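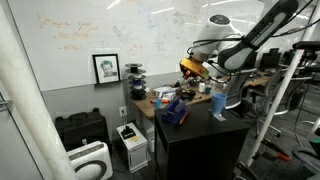
Posted by benchrat_26 on 29/08/2020 — Grippers & End Effectors

Home | Forums | New posts | Search | Log in

Print this thread | E-mail this thread

Vollstead vs. Smits fingers on a small arm

benchrat_26 wrote:
We have the arm back up and I'm trying to settle on one gripper before we start the long runs. The orange-yellow mount is our own print and takes either set of fingers. Cables are still on the outside of the arm and will stay there until we pick one.

Test so far is plastic cups, a marker and small bottles, picked from a desk and put down again. The Vollstead fingers dropped 4 out of 31 picks on the cups and none on the bottles. The Smits set dropped more on the marker but was gentler on the cups. Same speed and same controller for both. Has anyone run either one past 2,000 cycles?

kettlewell_j wrote:
Ran the Smits for most of February. The pads went shiny and the grip fell off well before 2,000. You can get replacement pads but they come glued, so plan on half an hour with a scraper.

dovetail wrote:
Before you compare anything, get the cables under control. On ours a loop like that pulled on the wrist every time joint 5 went past a certain angle, and it looked exactly like a finger problem. I'd rerun the cups after you tie them down.

benchrat_26 wrote:
I checked for that. The drops are spread over all the poses. If it were the cable I'd expect them on one side of the desk.

dovetail wrote:
With four drops you can't say they are spread over anything.

benchrat_26 wrote:
Fair. I'll do more.

mossgate wrote:
I don't agree that the marker result counts against the Smits. A round marker rolls when the first finger touches it. That is a centering issue, and you fix it in the controller by slowing the last bit of the close. We did that on the Asteo controller and the misses went away with no change to the hardware.

kettlewell_j wrote:
Slowing the close costs you cycle time though. If the Vollstead does it at full speed then it is the better gripper for the job.

mossgate wrote:
Depends on the job. He hasn't said what the job is.

benchrat_26 wrote:
Sorting mixed parts into bins, nothing heavier than a full bottle. Cycle time matters some but a dropped part stops the line, so I would take slow.

tallow wrote:
Is the printed mount stiff enough? We had one flex under load and the readings were useless until we had it machined at Grendham. Put an indicator on it and push.

benchrat_26 wrote:
Haven't measured it. I can do that before the next batch — will post numbers for both sets.

Related threads
Finger pads that last
Asteo controller: close speed settings
Wrist camera or fixed camera for bin picking
Cable routing on small arms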